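Section 4. Setting Up and Working at a Garment Station

This section covers the bed-type garment station with the Florden hand-held gripper. Read Section 2 (Safe Distances) and Section 3 (Charging and Pairing) first. The rules here apply to all operators at the Arnthorpe and Storton sites, whether or not the mobile robots are switched on.

4.1 Before you start

1. Check the floor between your station and the nearest mobile base. Move bags, boxes and loose packaging out of the walkway.
2. Find the emergency stop for each base in your half of the room. Do this every session, even if you used the same station yesterday.
3. Look for trailing cables. A cable that crosses a walking route must be covered or rerouted before any base is enabled.
4. Confirm that the base nearest you is in Hold. The status line on the Rocha console reads HOLD or RUN. Any other reading counts as RUN.
5. Leave 825 mm of clear floor between the edge of the bed and the parked footprint of the base. Measure from the widest part of the base, with the arm in its parked position.

CAUTION: An arm can reach well past its own base. Floor clearance alone does not make it safe to stand between the bed and an enabled robot.

4.2 Fitting the cover

1. Use a plain cover in one color. Patterned covers are not accepted at either site.
2. Pull the cover square and clip it along the far edge.
3. Smooth the middle by hand. Light creases are fine. A ridge that stands up by itself should be pulled out.
4. Press each clip once to check that it grips. Replace any clip that slides.

Note: Clips go on the rim only. A clip on the working surface can jam in the fingers.

4.3 Holding the garment

1. Put your free hand flat on the cover, clear of the fingers.
2. Close the fingers on a fold of cloth, at least 45 mm in from the hem.
3. Lift slowly. If the cloth slips, open the fingers fully before trying again.
4. Do not pull against a caught seam or button. Open the fingers, free the cloth by hand and start the grasp over. 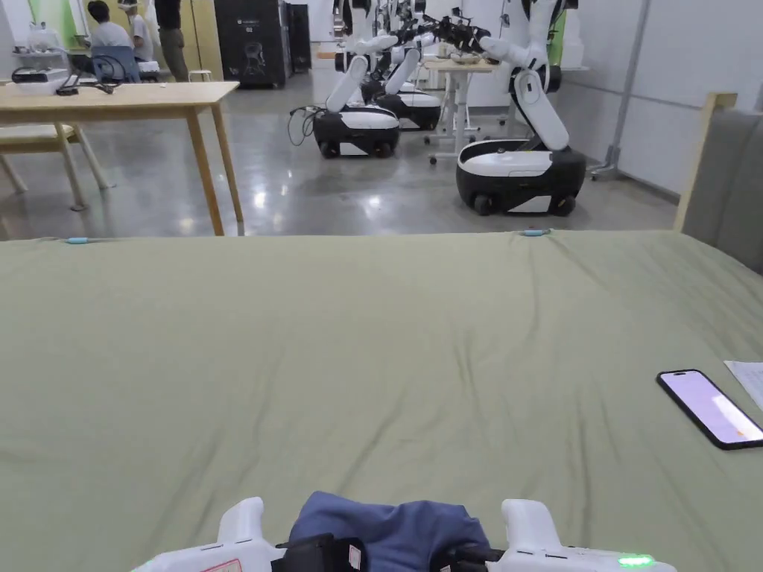

Figure 4-1. Cloth held between the gripper fingers over a clipped cover.

The indicator on the gripper body must be green before a grasp is counted. If it goes out or changes color during a task, finish lowering the garment, open the fingers and stop. Do not restart the gripper with cloth in it.

CAUTION: Keep hair, lanyards and loose sleeves away from the fingers. The closing force is set for fabric and will still pinch skin.

4.4 Two operators at one station

Two people may share a bed if both have read this section. Agree on who leads before the first grasp. The lead calls "open" and "close", and the second operator does not move until the call is given.

1. Each operator uses one gripper.
2. Never pass a gripper across the bed with its fingers closed on cloth.
3. Keep the two grippers 50 mm apart unless the task sheet calls for a handover.
4. If either operator says "stop", both open their fingers and step back. 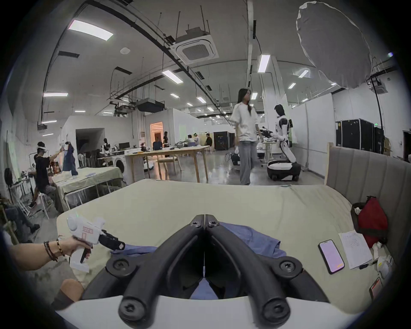

Jewelry is the rule most often missed at handover checks. Rings with raised stones come off before the session and go in a locker. Bracelets are easy to forget once you are holding the tool – a beaded pair worn at the wrist, as on the operator at the left, sits close to the work when you reach over the bed. Take them off or cover them with a snug cuff. Watches follow the same rule.

4.5 Phones and papers

A phone may stay on the bed if it is running the session timer. Lay it flat, screen up, on the side away from your gripper hand. Task sheets go beside it. Nothing else belongs on the cover during a task, and food and drink stay off the station at all times.

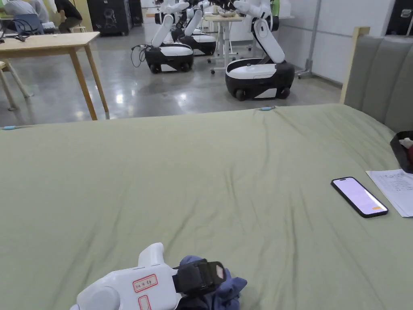 Arnthorpe Operations Desk
Revised November

4.6 Labels on the gripper

Handwritten labels are allowed on the side of the gripper housing. Keep them off the jaws and away from moving joints. A label that starts to peel must be replaced before the next session.

Write only the station name or the gripper's short name. Fault notes go in the log, where the next shift will look for them.

4.7 Pausing and leaving the station

1. Lower the garment to the cover and open the fingers.
2. Set the gripper down with its fingers pointing away from the walkway.
3. Wait 2 seconds, then check that the fingers have stayed open.
4. Stop the timer and mark the task sheet.
5. Tell the person at the console that you are leaving. Walk out by the marked route, even if the bases are in Hold. 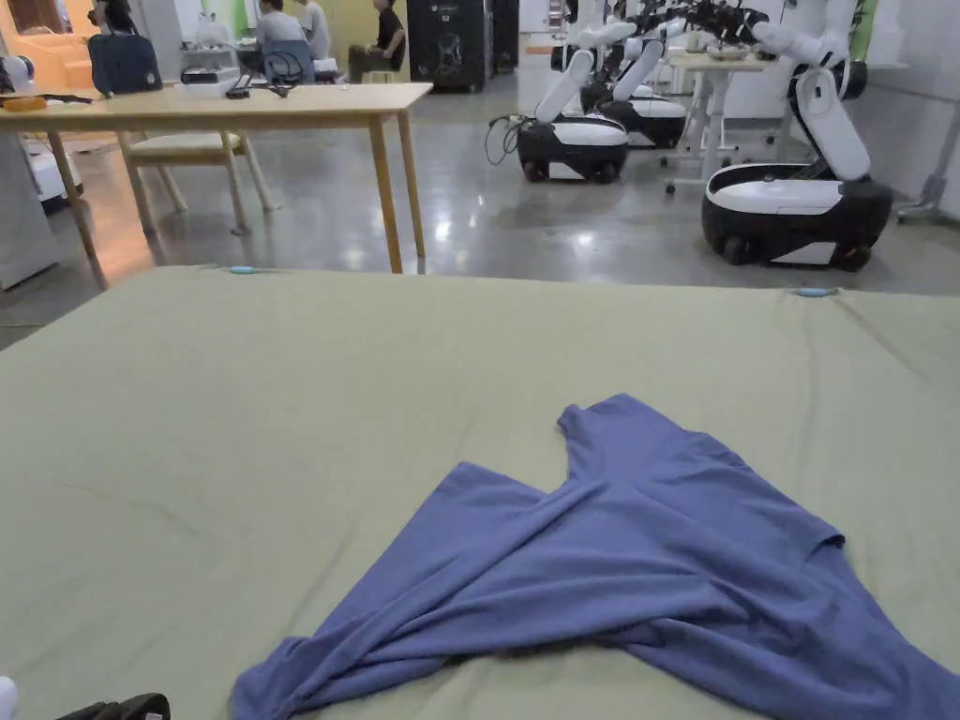

By the Storton Training Group

A garment may be left on the cover during a short pause. It does not need to be folded, and a twisted shirt like this one can stay as it lies. Leave the clips in place too. Before you pick up the gripper again, check the nearest base and read the status line on the console. If the base has moved since you left, repeat 4.1 from step 3.

At the end of the shift, put the garments in the bin for your station and remove the cover. Return the clips to the tray – count them in, and report any that are missing so the floor can be checked before a base is enabled.

Continue to Section 5, Cleaning and Storage.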